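Print this page
E-mail this page

Sorting Produce by Color in Clear Bins
Student Project Report, Foundations of Kitchen and Storage Design
Submitted Sep 1, 2025

1. Background

Our group was asked to choose one small task from a kitchen or a store and study how it is set up. We chose sorting fruit and vegetables by color. The idea came from a visit in February to the Skavness market hall, where most of the produce stalls keep their stock in wooden crates and sort it by type. One stall had everything arranged by color instead, and two of us bought more there than we had planned to.

Sorting by color is easy to explain to a new worker or to a child. It does not need any knowledge of varieties, prices or ripeness. It also has problems, mostly with items that are between two colors, and we wanted to find out where those problems show up.

The report covers the items, the bins and the sorting rule. It does not cover food safety or how long each item keeps, which were the topics of the other groups.

2. The bins

We looked at three kinds of container before choosing. The first was a wire basket, which left marks on soft fruit. The second was a solid white tub from the Vavow catalog, which was strong but hid everything below the rim. We settled on clear plastic bins with rounded corners and used two of them for all the sorting.

The budget for the whole project was 400 kroner and the bins took up most of it. The rest went to produce. We bought only a few of each thing so that it could all be eaten afterward.

The bins went on a white table, side by side, with the long groups of color kept apart: yellow on the left, red and orange on the right.

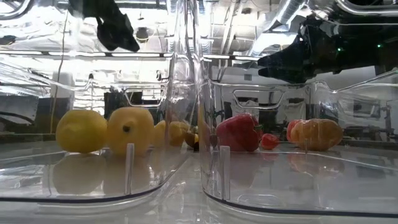
Figure 1. Yellow produce in the left bin, red and orange in the right.

The clear walls did what we wanted in one way. A person standing at the table can tell which bin is which without a label. The drawback is glare. The plastic picks up the lights and whatever else is nearby, and from a low angle the reflections lie over the produce. The shiny floor of the bin also gives back a blurred copy of each fruit, and that makes a bin look fuller than it is.

3. The sorting rule

We wrote the rule down before we started, in these words:

– Look at the main color of the skin and ignore the stem and any spots.
– Yellow goes left. Red and orange go right.
– Anything else stays on the table until the end.
– If two people disagree, put the item down and come back to it.

The last line was added after a trial run with items from our own kitchens, where a mango started a long argument. A mango can be yellow, orange, red and green at once. We thought about leaving it out of the project, but it is an ordinary thing to have in a fruit bowl and a sorting rule should be able to deal with it.

4. What we noticed about color

Yellow was harder than we expected. In the store, under the Soludeo lamps that Yuen Grocery uses over its fruit displays, all of our yellow fruit looked much the same. At the table the range was wide. A lemon is pale, with some green in it on the shaded side. Next to a deeper orange-yellow fruit, the two hardly seem to belong to the same group.

It also matters where in the bin a fruit lies. Fruit near the front keeps its color. Fruit farther back is seen through more plastic and looks washed out. We had planned to ask people to match each item to a printed color card through the side of the bin, but dropped that part because the answers would have been about the plastic as much as the fruit.

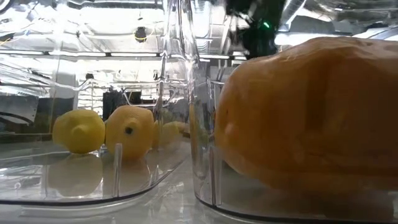 5. Laying out the produce

The other half of the work was the table layout before sorting. We tried two ways. In the first, everything was in one tight pile. In the second, the items were spread out on a metal surface with the empty trays at the near side, so that each item could be seen whole.

The spread layout was better. In a pile, people took whatever was on top and did not plan. With the items spread out they tended to pick all of one color first and then go back for the next. A few pieces were placed away from the main group, to the sides of the trays, and these were often left for last even when their color was obvious.

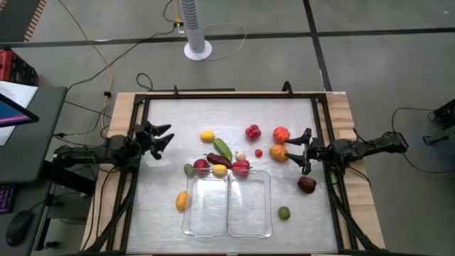 Figure 2. Mixed produce laid out with both trays empty.

The mix in Figure 2 has more kinds of color than two trays can hold. There is a white garlic bulb, a dark purplish-red eggplant, a plum and two limes along with the lemons, peppers, apple and tomato. Under our rule the garlic and the limes stay on the table. The eggplant and the plum were the real trouble. Some of us called them red and some called them purple, and the rule as written did not help.

6. Problems

Round items roll. Limes and tomatoes were the worst, and on a smooth surface a small push sends them a long way. A thin mat would help, though we did not test one.

The trays were too shallow for us to stack produce in them, so we kept to one layer. That is kinder to the fruit but uses a lot of table space.

We also should have agreed on one word. Half of our notes say "bin" and half say "tray," and it took us an evening to make sense of them.

7. What we would change

A third container for green and purple would remove most of the leftovers. The cost is small, and the shelf we had in mind for a home kitchen has room for it. We would also set the bins farther back from the lights, or use a frosted plastic for the long sides and keep only the front clear.

For the mango, the group voted to call it yellow. The vote was not unanimous – the note against it is in the appendix, together with the rule sheet and the shopping list.

Print this page
E-mail this page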